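Dental Office Practice, Unit 6: The Recall System
Course handout, revised 21/11/2018
Instructor: Delyth Jarman

Bring this with you to lab. If you lose it, there is another copy on the shelf by the sink, and if you lose that one, please talk to Wyn Ruddock, who will be as disappointed as I am.

6.1 What recall is

Recall is the business of getting a patient back in the chair after they have stopped hurting. A patient in pain will find your phone number, your parking lot and your back door. A patient without pain has a dog, a job and a vague memory of being told something about flossing. Your work at the front desk is mostly with the second kind.

The term covers routine cleanings, gum maintenance visits and exams that the dentist has asked for at a set interval. It does not cover unfinished treatment. A crown that was prepped and never seated belongs on the open treatment list (Unit 7), and mixing the two lists is how a person with a temporary crown gets a cheerful postcard about fresh breath.

Terms you need for the quiz:

Due date — the date the next visit should happen, set by the provider.
Overdue — past the due date with nothing on the schedule.
Pre-booked — next visit made before the patient leaves.
Inactive — no visit within the period your office uses. Offices differ. Ask on your first day.

6.2 The interval

Six months is a habit. Some patients need three or four, some do fine on longer. The provider decides and writes it in the chart. You do not decide, the patient's brother-in-law does not decide, and the insurance plan does not decide either, although it will decide what it pays for. Learn to say those as two separate sentences on the phone. "Dr. So-and-so would like to see you in four months. Your plan pays for two cleanings a year, and I can tell you now what the others would cost."

Watch for plans that pay on a "six months plus one day" rule. A patient seen one day early may get a bill for the whole visit, and you will get the phone call.

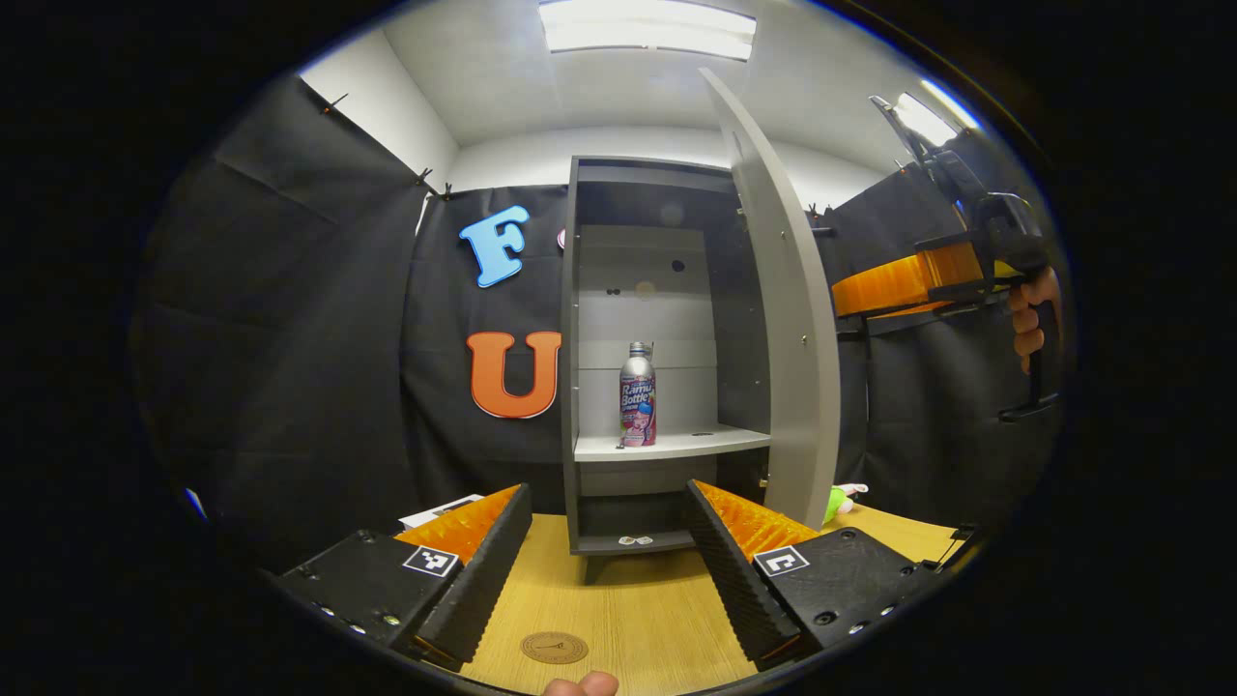

6.3 Working the list

We use the Clukanness practice file in lab. It holds 1431 patients, none of whom exist, and several of whom share a birthday thanks to whoever typed them in. In this file, 70 are overdue with a working phone number. Start there.

Sort by due date, oldest last. Most students want to begin with the person who has been gone the longest, out of a sense of justice. Begin with the most recently overdue. They still remember where you are.

For each patient, in this order:

1. Open the chart and read the last two notes. If the last visit ended badly, you want to hear it from the chart first.
2. Check for alerts: premedication, a language other than English, "do not call at work."
3. Make one call. Leave a message with your name, the office name and the number. Leave out anything about treatment, since you have no idea who plays the messages.
4. Write down what happened. "LM" with no date and no initials is worth nothing to the next person.
5. Follow up by the method the patient picked on the intake form.

Three attempts, spaced out, then a letter. After the letter, stop. There is a point where a reminder turns into a pursuit.

6.4 What to say

Last May's class tried out two openings on each other. The first was "You're overdue for your cleaning," which made everyone sound like a library. The second was "Dr. Gagnon asked me to find you a time," followed by two actual times. The second is the one to use. Offer a Tuesday morning or a Thursday afternoon, whatever is really open, and then be quiet. The silence will feel long. Let the patient fill it.

Don't ask "Would you like to schedule?" People are very good at answering that one.

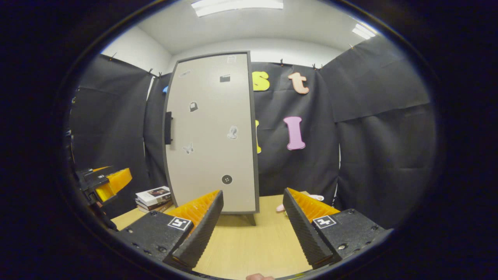
Lleucu Watkins objects to the three-attempt rule and has asked me to put her view in the handout: the count should start over whenever a patient picks up and says "call me next week," because that is an invitation and should be treated as one. I agree, provided you really do call next week and log it.

6.5 For next time

Call through 17 charts from the Clukanness file with your partner, trading roles halfway. Hand in the log, initialed. Read the Unit 7 pages on open treatment. Cadi Probert's group still owes me the Unit 5 log.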